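The bakery in Dillach opens at six, but Hòa Võ is there from two in the night. When I came on Tuesday, the first trays were already sold. "Bread is not difficult," he told me. "To wait for the dough is difficult."

He learned the work at Thân, a small shop which had only 70 regular customers. Now he bakes 400 rolls before breakfast.
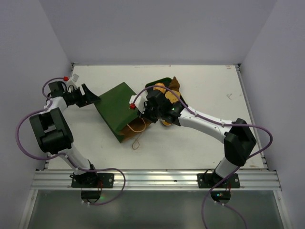
Võ replied, when I asked about the price of flour, that he had raised his own prices only once, in February, and had slept badly for a week. Some customers went to the supermarket in Grenosport. Most of them came back, he said, but he did not ask them why.

We spoke also about sugar. He uses less of it than his old teacher did, and older people complain.

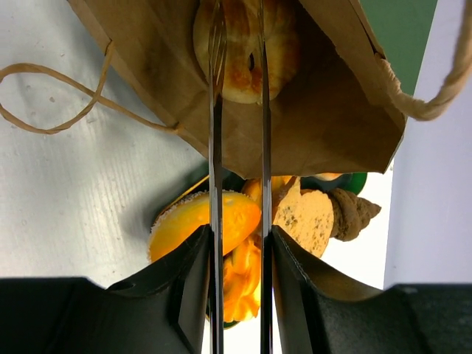 Rent is his biggest worry. The owner of the building wants to sell, and a new place in Restwood would cost much more. Võ does not like to throw away his habits either: he still gives everything in brown paper bags with twisted handles, even one shiny bun. "My hands know this oven," he said. "A new oven, I must learn again from the beginning."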